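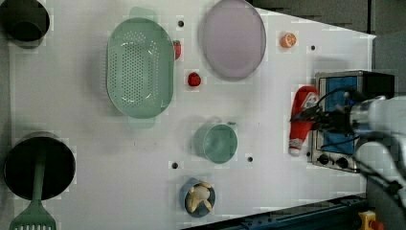
Practice table, seen from above: arm at the right by the small oven, two pots on the left

Search the list archive Search Advanced

November
Posted by Bogdan Sikora

Hello all,

Thank you to those who wrote to me after my last note, and sorry it has taken me a while to sit down and answer properly. The evenings have been full and I type slowly. I wanted to reply to this one on the list, as I suspect it is on more minds than one:

> Bogdan, you sound very cheerful about the arm and I'm glad for
> you, but I'd like to know what it means for people on the line
> here at Erneck. We have been told "support, no replacement" and
> we were told that about the dishwashing tunnel as well. Did
> anyone at Griledmont lose hours? And who has to stand there and
> teach the thing? Is that extra work on top of the old work?

These are fair questions and I will try to be fair back.

First the hours. At Griledmont we are 16 in the kitchen, same as in the spring. Two people went from early starts to middle shifts, and one of them was pleased and the other was not, and I won't pretend otherwise. She liked being home when the children came out of school. We got her back on to earlies for part of the week, but it took a good deal of asking, and my advice to you at Erneck is to get the rota talked about before the machine is bolted down and everybody is busy admiring it.

As for who teaches it, well, we do. Skesirska set up the practice table in the old pastry room and it is a funny sort of thing to work at, I must say. You have your pots, a colander, a cup, a plate, a bottle of ketchup, and then toy strawberries, so my first day felt a bit like minding my granddaughter's tea set! The bottle is the one I would watch if I were you. Laid on its side it is a different job from a bottle standing up, and you find yourself thinking hard about how your own hand does it, which I had never once thought about in all my years of kitchens.

In the beginning this was extra work, yes. We did our normal shift and then went in to the table afterwards, tired, and people got short with each other. Kubiak (they look after the rota side for us) agreed in the end that table time is shift time, 31 minutes a go, which is an odd number and comes from how their system rounds the breaks. Please do not ask me to explain it. But get it in writing that it is paid, and that someone covers your section while you are in there.

What has changed for the better? Less bending to the low shelf in the prep corner, for me at least. My back is happier. And the younger ones have taken to it, they talk about grips and angles over their tea and have started telling Skesirska when a thing is laid out in a way no cook would ever leave it. I think that is the part I like best – that they ask us, and that mostly they listen.

What has changed for the worse is harder to put down. It is quieter. There were four of us who always did the afternoon clearing together, with the radio on, and now it's usually two and the other pair are at the table. I miss the chat. I have said so at the meeting and was looked at kindly, and nothing was done. If any of you at other sites have found a way round that, I'd be glad to hear it.

One small practical thing, learn where the red button is before you learn anything else, and make sure the agency staff are shown it too. Ours weren't for the first fortnight.

If a few of you from Erneck want to come over and see it, we are usually at the table after half past two. Ring the side bell, the front one is broken again. I can put the kettle on and you can ask the others, who will give you a less rosy picture than mine, I should think.

Warm wishes to everyone,
Bogdan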